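Packing lunch again

I started packing lunch again in May, mostly because of the money. The sandwich place across from my office in Vakthorpe raised its prices twice over the winter, and I was going there most days of the week. I didn't keep receipts, so I can't say exactly what it came to, but my bank balance noticed.

My system is simple. I make sandwiches on Sunday night and again on Wednesday night, cut them on the diagonal, and wrap each half by itself. Two halves go to work with me. The rest stay in the fridge. Wrapping the halves separately takes more film, but if I only want half at noon I can leave the other one closed until three.

For the wrapping, I put the sandwich down in the middle of the film with the long side toward me, fold the film over, and pull everything toward the crust. Then I twist the loose end a couple of times and leave it. I used to tape it. The tape never came off without tearing the film, so I stopped.

White bread, a green layer, and an orange-red layer is the usual. I put the green against one slice and the orange-red against the other. If I use tomato, I salt it and let it sit on a paper towel first. Carrot needs nothing except grating. I don't put mayonnaise on anything I plan to keep past the next day.
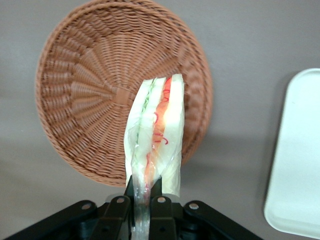
One wrapped half, with the round basket behind it.

I bought the basket at the Grododia flea market from a man who wanted seven dollars and took five. It's woven in a spiral out from a little square in the center, with a thicker braided rim. I meant it for bread, but it has turned into the lunch basket. Whatever I'm taking the next day goes in there when I pack up in the morning, along with a napkin and a piece of fruit, and then it all gets moved to my bag. It's an extra step, but I've stopped leaving the fruit at home.

To clean it I use a dry pastry brush and go from the middle outward along the ribs. Crumbs collect under the rim, so I turn it over and tap it on the edge of the sink.

My neighbor Stelios Chatzigeorgiou says I should switch to wax paper. I tried it for a week and the bread was dry by Thursday. I may try again with a different brand, or put the paper on first and a lid box over it. Next week is egg salad, which I'll make the night before.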